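Pre-run inspection, outdoor rover, shared workshop build
Filled in by Catriona Sutherland, January 25, 2023

Builder: Everett Tillman. Drive controller: Hinska. Battery pack: Zotard, second-hand. Build log says "ready for open ground." I have heard that before, so I went through the list from the top.

1. Emergency stop, on body. PASS. Cuts both drive motors. The button is small and sits too low for my liking.

2. Emergency stop, radio. PASS WITH COMMENT. Worked at the bench and across the parking lot. Everett says it has plenty of range. Show me a test at the far end of a real run and I'll write that down.

3. Battery strap and fuse. FAIL, then PASS. Strap was a zip tie. Replaced while I stood there. Fuse matches the wiring.

4. Weight. 2175 grams over the figure in the build log. Everett blames the new battery tray. Log to be corrected before anyone works out stopping distance from it.

5. Loose wiring. PASS. Tape on the left harness is a temporary fix and should be treated like one.
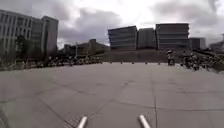 6. Front rods. PASS WITH COMMENT. Both are tight in their mounts and I couldn't twist either by hand. I still don't see how they are supposed to protect anything. They lean in toward each other and show at the bottom of the front view, so whatever reads that view has to be told to ignore them. The masking file I was given was made before the rods were last moved. Redo it.

7. Obstacle stop. NOT PASSED. The bench test used a cardboard box, which is big and flat and easy. A short dark bollard with shrubs and grass behind it is a harder thing to pick out, and so is a person standing still at that distance. I want a stop in front of each, at walking speed, with a hand on the radio.

8. Ground. Paving slabs, seams running several ways. The path follower was tuned on a painted line on the shop floor. I'd like proof that it won't take a long straight seam for a line. "It shouldn't" is the answer I got.

9. Weather cover. PASS for dry days only. The lid has no seal.

10. Spotters. 2 required, neither of them holding the laptop.

Result: may run under manual control. No self-driving until 7 and 8 are signed off. Next full check in April.

Comments (3)

Everett Tillman
Mask redone last night. The seam thing is fair, I'll try it by hand first and look at what the follower would have done.

Mavis Thibodeaux
Is the radio stop the Pennington one? Ours dropped out whenever the battery got low.

Reginald Dvorak
I'd fail it on the lid alone.

Shares: 2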